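Wallin Small Parts – read me first

Close-up pictures of fittings and surfaces from the Clerngate workroom, sorted into 6 folders by colour and finish. Colour won, as arguing over materials had already eaten one November.

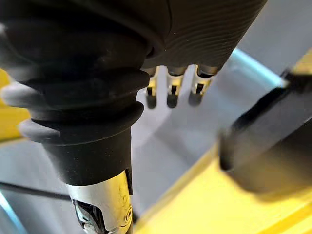
Folder 3: black ridges, scratched silver metal.

Labels use Canadian spelling, so "grey" is grey. Shiny things go under "silver" whatever they're made of. Folder 2 is still called "misc" – sorry. Last tidied Fri 8 February.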